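Pevari queen mattress – long-term review

I bought the Pevari medium-firm in February, after nine years on an inner spring that had a trough down the middle. I'm a side sleeper, 84 kilos, and I get a sore lower back if a bed is too soft. My partner sleeps on her stomach and doesn't notice much of anything. We paid $652 for the queen, delivered, with the old one taken away for an extra fee.

The mattress comes rolled in a box. The box is heavy and has no handles, so get a second person if you have stairs. Once the plastic is off it rises quickly, but the corners took until the next evening to fill out. There was a smell, a bit like new carpet, which was gone by the end of the week with the window open.

Construction is a layer of foam over pocket springs, with a knitted cover that zips off. The label says cold wash only. I've washed it once and it went back on without a fight, although the zip is flimsy and I wouldn't want to do it every month.

Firmness is the main thing people ask about. For the first fortnight I thought I'd made a mistake. My hip felt jammed and I woke at four most mornings. After that it either softened or I got used to it, and my back has been fine through autumn and into winter. Edge support is good. I can sit on the side to do up my boots without sliding off.

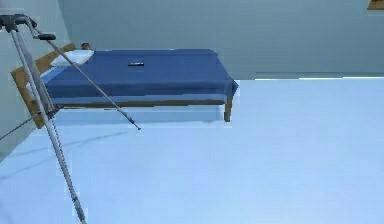
Margit Hedlund found hers went the other way: firm enough for the first two months, then noticeably softer under the shoulders. She has the double, and rotates it every season as the leaflet says to. Pevari asked her to measure the dip with a ruler and a length of string, and it fell short of what the warranty covers. She's kept it, but she wouldn't buy the same one again.

I put a straight edge across mine after hearing that and couldn't find any dip worth measuring. It may come down to the base. Mine sits on slats with narrow gaps, and the leaflet warns against wide ones. If your slats are spaced well apart, a sheet of ply on top is cheap and does the job.

Heat is the weak point. On the last warm nights in February I had the doona off and was still too hot. The foam holds warmth, and a cotton protector helped only slightly. In winter it's a plus – the bed warms up faster than the old one did. Anyone in Queensland should probably look at a latex top instead, or keep a fan going.

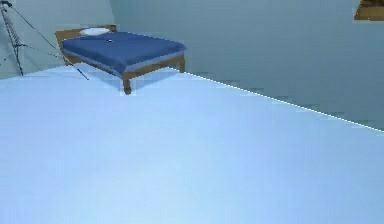 Motion transfer is low. My partner gets up at five for work and I generally sleep through it, which I never did on the old springs. It's also quiet, no creaks at all so far.

The other one I tried in the shop was the Golia, which costs $200 more. It has a thicker pillow top and felt better for the ten minutes I lay on it. I couldn't see the extra money in it, and the cover doesn't come off.

Comfort 4 out of 5. Heat 2 out of 5. Delivery was on the day they said, and the driver rang beforehand.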